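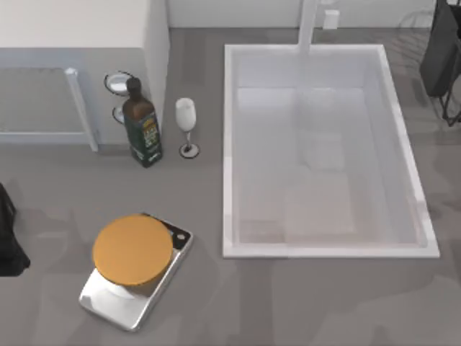
Page last changed: 2018-05-30

Nanesmont shared workshop, two-arm kitchen build: progress report to the Jatum fund

Work since the April report has been on the simulated kitchen. Both grippers now load with the counter model, which holds the sink, the cabinet, an olive oil bottle, a wine glass and a kitchen scale with a lidded container on it. The scale stands at an angle to the counter edge in this layout. Object positions are read from one settings file.

Arm control runs on the Emik board at 20 updates per second. The left shoulder bracket has been recut after a crack at the lower bolt hole. The right bracket is unchanged and will be checked at the next strip-down.

The microwave model was added this month. Its handle is a separate part on two standoffs, so contact with the handle and with the door can be logged apart. 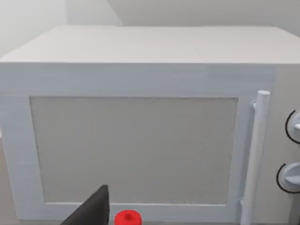 Fig. 2. Microwave model, close view, with gripper finger and red object in the foreground.

Outstanding: the door hinge limit is not set, and 9 test runs need repeating with the new bracket weight. Spending to date is 400 below plan. The Sikora motor order has not been placed. We ask to carry the balance into the next period.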